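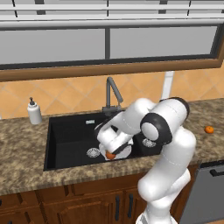 Where Does the Water Go When It Leaves the Sink?

Pull the plug and the water disappears. It takes a few seconds, and then most people stop thinking about it. But the water still has a long way to travel.

Through the strainer

The first thing the water meets is the strainer. This is the round metal piece with holes that sits over the drain. Water fits through the holes. Peas, orange peel and bits of pasta do not. A kitchen sink with 2 basins has a strainer in each one, and both basins usually empty into the same pipe.

Around the bend

Open the cabinet under a sink and you will probably find a pipe shaped like a U. It is called a trap. A little water always stays in the bottom of the U. That water blocks the smelly air in the sewer from coming up into the kitchen. If a sink is not used for a long time, the water in the trap can dry up, and then you may notice a bad smell. Running the faucet fills it again.

Down to the sewer

After the trap, the water flows through pipes in the wall and under the floor. Then it joins a bigger pipe under the street, called a sewer. Sewers are built on a slope, so the water rolls downhill by itself. In flat towns, pumps lift it up so it can start rolling again.

The town of Clondel has 131 streets, and nearly all of them have a sewer underneath. Ruan Potgieter works at the treatment plant there. He says the worst thing people pour down the sink is cooking grease. It is runny when it is hot, but it turns hard in the cold pipes and sticks to the sides.

Getting clean again

At the treatment plant, screens catch trash. Next, the water sits in big tanks while the heavy dirt sinks. Then tiny living things called bacteria eat much of what is left. The cleaned water goes back into a river or the sea.

Words to know

Sewer: a large pipe that carries used water away
Bacteria: living things too small to see without a microscope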